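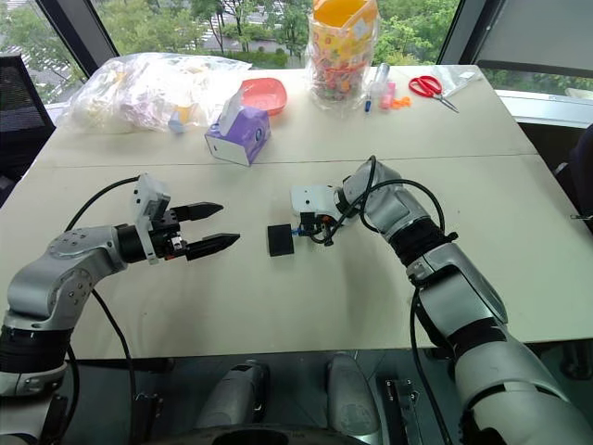
4. Showing a task by remote control

4.1 Before you begin

This section explains how to show the Fenik a new task with the two hand controllers. It is written for the person who drives the arms (the operator). If you wish to move the arms by hand, please read section 5 first, as the settings are different.

You need the following:

- the Fenik, switched on and standing at the table, with its brakes locked
- both hand controllers, fully charged
- the objects for the task
- the Trikberg program, open on the operator's computer
- a second person who stays near the stop button during the whole work

CAUTION: Do not put any part of your body over the table while the arms are live. The status lamp on the controller is green when the arms are live and white when they are resting.

4.2 Preparing the table

1. Put the robot in front of the long side of the table. Both grippers must reach the middle of the table without the elbows becoming straight.

2. If you use two tables side by side, push them together until the edges touch. Check the seam with your finger. When one table is higher than the other, a fingertip can catch on the step and the arm will stop with message 470.

3. Place the object of the task in the middle, where both arms can reach it. For the first exercise we recommend a small block of one dark colour on a light table. It is easy to see in the head camera view.

4. Place the other objects on the far half of the table. You may use ordinary things, such as a tissue box, a bowl, a marker pen or scissors. They should remain outside the path of the grippers, but they should remain in the camera view.

Note: Clear plastic bags and clear containers are difficult for the camera. You may leave them on the table if the robot will also meet them in daily use. Do not choose them for your first task.

Note: A window behind the table is allowed. Direct sun on the table top is not. If the picture in Trikberg becomes very bright, lower the blind and wait until the picture is steady before you record.

5. Look at the cables on both arms. They should make free loops over the joints, with enough length for the wrist to turn. A cable must never lie between the gripper fingers or under the elbow.

4.3 Taking control of the arms

1. Sit or stand so that you see the table directly. You may use the screen as a help, but do not drive only from the screen until you have finished all exercises in this guide.

2. Take the left controller in the left hand and the right controller in the right hand. Hold them in the same direction as the grippers.

3. Press and keep both side buttons for 3 seconds. The lamps change from white to green.

4. Move your left hand slowly to one side and back. The left arm must follow in the same direction. Repeat with the right hand.

CAUTION: If an arm moves in the wrong direction, release the side buttons at once. Do not try to correct it by moving your hand the other way. Go to section 4.6.

5. Squeeze the trigger to close the fingers and let it go to open them. Keep the gripper open when you come near to an object.

4.4 Recording a demonstration

1. Bring both arms to the start position and open the grippers.

2. In Trikberg, type a short name for the task. Use the same name for every repetition, with the same spelling.

3. Press Record and wait for the tone.

4. Bring one gripper to the block. Stop shortly before you touch it, turn the wrist so that the fingers are on both sides of the block, and then close them.

5. Lift the block a little, carry it to the other place and put it down. Open the fingers completely before you move away.

6. Bring the arms back to the start position and press Stop.

7. Choose Keep or Discard. Discard the recording if the block fell, if the two arms touched, or if you waited long in the middle of the movement to think.

Small corrections may be kept. If you missed the block once and took it on the second try, the robot can learn from this also.

4.5 How many recordings

For a simple task with one object, record 200 demonstrations. Change the place of the block a little each time, and turn it sometimes. After every change of operator, make several recordings and discard them, until the new operator moves calmly.

4.6 If something is not correct

Arm moves in the wrong direction: the controllers are exchanged. Release both, put them in the charger, and take them again in the correct hands.

Message 470: the arm met a resistance. Release the side buttons, remove the cause, and press Reset in Trikberg.

Picture arrives late: close other programs on the computer. Do not record while the picture is late.

For other messages, please write to Omid Soltani at Abbasi and include the name of the task.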